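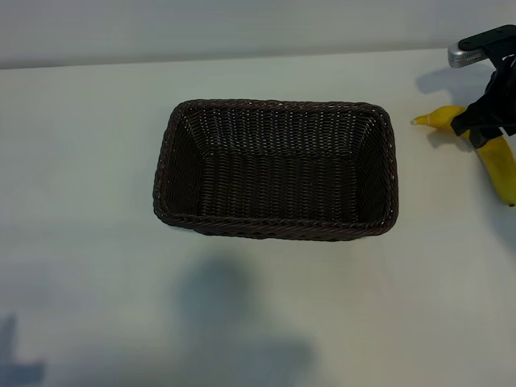
A plain dark wicker basket with a braided rim. Ours cost less than the sandwich I bought on the way home.

Baskets, and other ways of losing things neatly

Every household has a surface where objects go to retire. Ours is the end of the kitchen bench nearest the back door, and at its peak it held keys, a bike pump, three sorts of tape and a letter from the council that had been urgent in May. I have been trying to civilise it for years. These are the things that worked, plus one or two that didn't.

Start with what lands there
Before you buy a single container, leave the mess alone for a week and look at what turns up. We were convinced we had a paper problem. We had a charger problem, with paper on top. I'd already bought a letter rack by then, a handsome one from Rirano, and it now holds chopping boards.

Measure the shelf, then the basket
Woven baskets flare. The label gives you the base or the rim, depending on the mood of whoever wrote it, and the two can be a fair way apart. Our pantry shelf is 41 cm deep, so I bought baskets marked 41 cm, and they stuck out like a bottom lip until I swapped them. Measure across the rim, at the widest part of the braid, and leave yourself room for fingers.

Shallow beats deep
A deep basket is a well. Whatever goes in first stays there until you move house. For anything you use every day, keep to something you can see the bottom of when it's half full. Deep ones are fine for spare towels and for winter hats, which don't mind waiting.

Small stuff needs a floor
Hairpins, screws and birdseed all find their way through wicker. Cut a liner from an old placemat or a bit of felt, a touch smaller than the base so it lies flat. Cardboard will do in a pinch but goes furry after a while. Don't use newspaper in a pale basket unless you like grey.

Cleaning wicker
Crumbs first. Take it outside, turn it over and smack the bottom with a wooden spoon, then go over the weave with a dry paintbrush (a cheap 30 mm one is about all the equipment this page will ever ask of you). For grime, use a cloth wrung out in warm water with a drop of dish soap, followed by a clean damp one. Dry it in the shade with some air moving past. I left one on the clothesline through a hot afternoon and it came back the shape of a saddle.

If it smells musty, put a saucer of bicarb inside, tie the lot up in a bag and forget it for a few days. Visible mould on the surface will usually brush off outdoors. If it comes back, so much for that basket.

Snags and whiskers
Trim loose ends with nail scissors, close to the weave. Never pull them. A strand that has popped out can be dampened, tucked back with a butter knife and held with a clothes peg overnight. Wood glue on a toothpick helps if it's stubborn – wipe off the extra straight away, as it dries shiny.

The 20-minute clear-out
Once a month, tip each basket onto a tea towel and put back only what belongs. Set a timer for 20 minutes and stop when it goes. Anything you can't identify goes in a jar marked "Possibly important". Ours contains a small brass thing I'm fairly sure came off the oven.

Labels
I was against them. Then I spent most of one evening looking for birthday candles in a house with 70 of them. A luggage tag tied to the rim is enough, and pencil is better than pen, given how quickly "Batteries" turns into "Batteries, string, one glove".

Next time: drawers that stick, and what to rub on them.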